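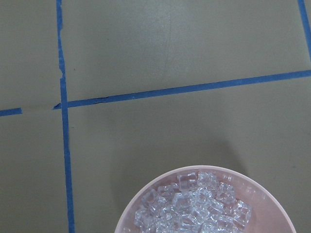 Photo: Marit Dahlgren

I've been covering my workbench with brown paper for years now, and I still get asked how I stop it sliding about. Tape, that's all! Pull it tight, do the long edges first, then the short ones, and press down with an old bank card (mine's from 2 accounts ago).

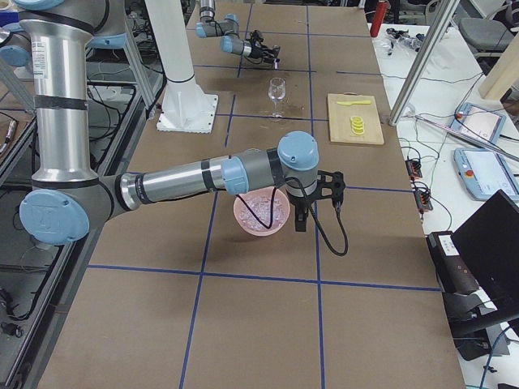

Painter's tape comes off best if you peel it back on itself, nice and slow. If it's been down more than 10 days or so in August heat, give it a quick go with the hairdryer on low first. Sticky bits left behind? A dab of cooking oil, leave it six minutes, then warm soapy water.

Spills want blotting straight away, from the outside in. Never rub, or the paper goes to fluff. I keep old tea towels in the drawer just for this.
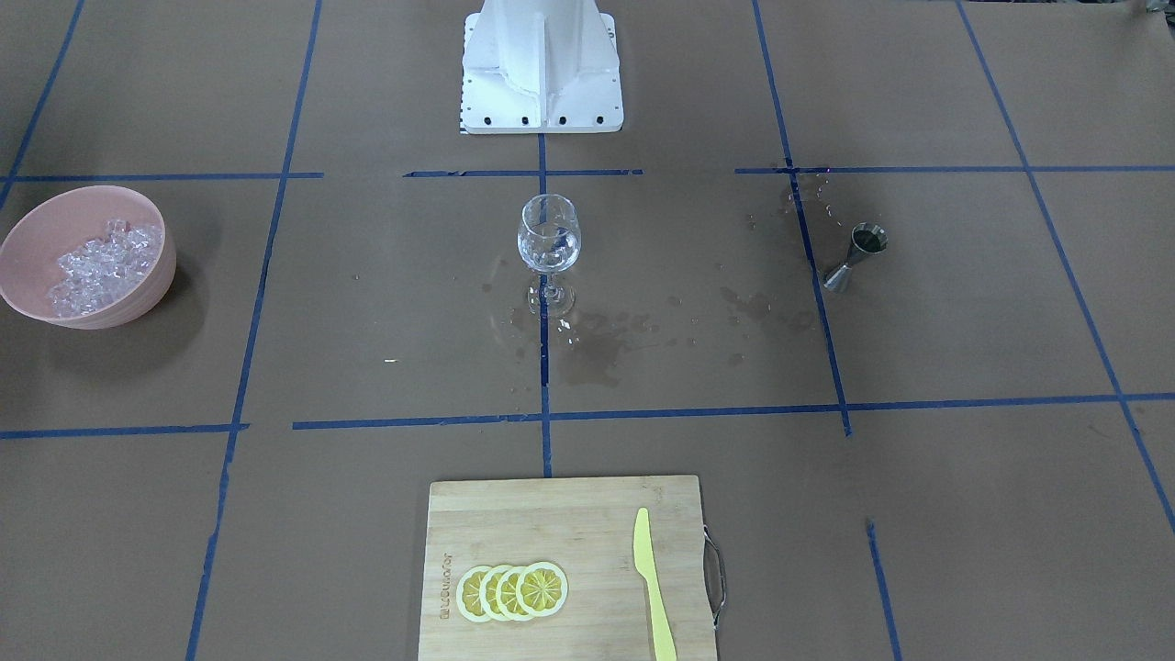

Wine glass on taped brown paper, with a wet patch.

I change my own paper on a Saturday, before the shopping, and the old sheet goes under the tomato pots.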